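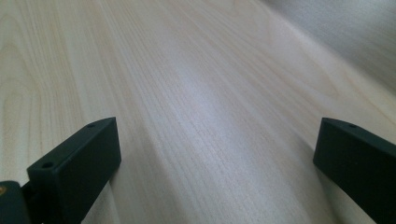 Nazma Gamage

Progress report to the Trakholm Fund: upkeep of the hand-held gripper unit, Paleck workshop
Period: June to 21st September

1. Purpose of the report

The grant agreement requires the workshop to report on the condition of the equipment purchased or maintained with Trakholm money. The present report covers the hand-held gripper tool and its camera. The fixed arm in the second bay is reported separately by Ozan Tekin.

2. Work carried out

At the start of the period the tool was withdrawn from use after operators reported that the two fingers did not close evenly. Hae-won Seo took the finger assembly apart, cleaned the slide, and found wear in the left bushing. Both bushings were replaced. The black finger blocks were kept, as their faces were within tolerance, and were refitted through the existing holes with new screws.

The camera was then realigned so that both fingers show at the lower part of the view, one on each side, when the jaws are open. The open position is checked over a bare stretch of the pale wood-grain tabletop before any object is brought in. Operators compare the view with the reference picture kept at the bench. If either finger has moved out of its usual place, the tool goes back to Ms. Seo.

The tabletop finish reflects light toward the camera at low angles, and a pale patch of glare can appear ahead of the fingers. Tracey Tindall has asked for a matte covering to be priced. No change to the table will be made until the current series of recordings is finished, so that conditions stay the same throughout.

3. Use since the repair

The tool returned to service with 1,394 open-and-close cycles logged by the end of the period. It was out of use for 17 working days in total, 13 of them spent waiting for the bushings from Jollex. One screw on the right finger worked loose and was reset with thread-locking compound. The screws are now checked every 400 cycles, and the check is entered in the maintenance log.

4. Spending

Parts and labor were met from the maintenance line. The cost of the second set of bushings, held as spares, was charged to the same line with the approval of Toshiko Sekiguchi. No transfer between budget lines is requested.

5. Next period

The workshop will fit a new cable clamp, complete the written procedure for changing the fingers, and train two more operators to carry out the alignment check. A quotation for the matte covering will be sent to the Fund with the next claim. The Mfinanga site has asked to use the same procedure, and a copy will be supplied once Ms. Sekiguchi has signed it.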